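Wipe the table first

Apr 20, 2018

Quick one, I have 31 tabs open and a kitchen that smells like vinegar.

My position: the wiping down comes before the cooking. Not after. Everybody I grew up with in Gridville did it after, plates in the sink, a wet rag pushed around the crumbs, done. And then the next morning you set the mail down and it sticks.

After dinner is when you are at your worst. Tired, full, someone's looking for a charger. You do a bad job. I do a bad job. Before dinner I still have some standards left – five minutes, spray, wipe, let it dry while the water boils. Then you chop on a surface you trust.

My sister-in-law in Sesen thinks this is nuts, why clean a thing twice. I don't clean it twice. Crumbs get brushed off at night, that's it, the real wipe waits.

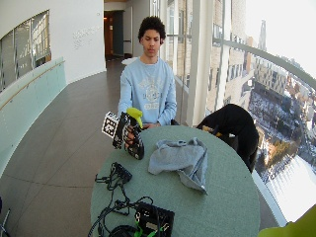 Sprayers matter more than what's in them. I have bought refills from Skemel for years and the liquid is fine, whatever, it's soap and water with a smell. The trigger is what quits. Get one with a loud color, so it doesn't vanish behind the toaster – a bright lime-green trigger head like the one over that round table is about right, you'd find it in the dark. Same goes for the cloth. Gray towel, already crumpled, left out on the table where a hand can get to it. Folded towels in a drawer are for company. I own a stack of nice ones from December and have used maybe two, becuase they look too good to ruin.

Also stop soaking the thing. Two squirts. If it puddles you've made a second job.

The Harawira apartments, where I lived before this, had a shared kitchen and a laminated sheet of rules, around 200 words on the subject of counters. Too long. No one read it, me included. Mine would say wipe it before you use it, and leave the bottle out were people can see it.

Ok, water's boiling. Table's dry.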